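Rondavum Countertop Water Filter
Owner's Guide, Section 4: Setting Up and First Use

Revised 12/14/18

Read this section all the way through before you connect anything. You do not need a plumber, and the only tool you may want is a pair of pliers to loosen an old aerator. If your kitchen faucet has a pull-out sprayer, stop here and see Section 9. The diverter valve does not fit sprayers of any kind.

4.1 Choosing a spot

The housing should stand upright on a level surface within reach of the faucet. The two hoses are joined along most of their length and should reach the faucet without being stretched. Leave enough room behind the housing that neither hose is bent sharply where it leaves the base.

Keep the filter out of direct sun. Light and warmth encourage algae in the clear hose, mostly in summer. Do not set the housing next to a stove or on top of a dishwasher vent.

CAUTION: Do not use the filter where the temperature can drop below freezing. Water left in the housing can crack it, and the crack may not show until the water is turned back on.

4.2 Installing the diverter valve

1. Turn off the faucet and close the sink drain so that small parts cannot fall in.
2. Unscrew the aerator from the end of the faucet. If it is stuck, wrap it in a cloth and turn it with pliers.
3. Take out the old washer. It often stays up inside the faucet when the aerator comes off.
4. Check the threads. If they are on the outside of the faucet, use adapter A. If they are on the inside, use adapter B.
5. Put a new washer in the adapter and screw it on by hand.
6. Screw the diverter valve onto the adapter. Hand tight is enough.
7. Turn on the cold water slowly with the diverter knob in the straight position. If water drips from the joint, turn the water off, reseat the washer, and try again.

Note: Thread tape may be used on adapter A only. Tape on adapter B keeps the washer from seating.

4.3 Fitting the cartridge

1. Wash your hands.
2. Unscrew the top of the housing and set it aside with the O-ring still in its groove.
3. Remove the plastic wrap and both end caps from the cartridge.
4. Lower the cartridge into the housing with the arrow pointing up, and press until it stops.
5. Wet the O-ring with tap water. Do not use cooking oil or petroleum jelly.
6. Replace the top and turn it until the two raised marks line up.

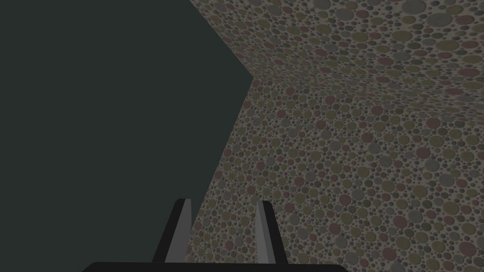

4.4 Flushing

A new cartridge gives off fine carbon dust. The first water will look gray or black. It is not harmful, but it can stain cloth and light-colored grout, so keep the spout over the sink.

1. Turn on the cold water to a medium flow and turn the diverter knob to the filter position.
2. Let the water run for 13 minutes.
3. Turn off the water and let the filter stand for six minutes.
4. Run the water again until it is clear and no more air comes out of the spout.

Filtered water may look cloudy for a few days. Fill a glass and let it sit. If the cloudiness clears from the bottom up, it is trapped air.

WARNING: Never run hot water through the filter. Turn the diverter knob back to the straight position before using the hot tap.

4.5 Everyday use

Let the water run for a few seconds before filling a glass or pitcher, longer if the filter has stood overnight. After a trip away from home, repeat steps 1 and 4 of the flushing procedure.

Replace the cartridge after 500 gallons or when the flow drops noticeably, whichever comes first. Write the starting date on the label inside the back cover. Order replacements by the name Ginach, which is printed on the cartridge wrap. Cartridges made for the older Dauda model are shorter and will not seal in this housing.

Wipe the outside with a damp cloth and mild dish soap. Scouring powder will dull the finish.

For leaks that continue after the washer has been reseated, go to Section 7.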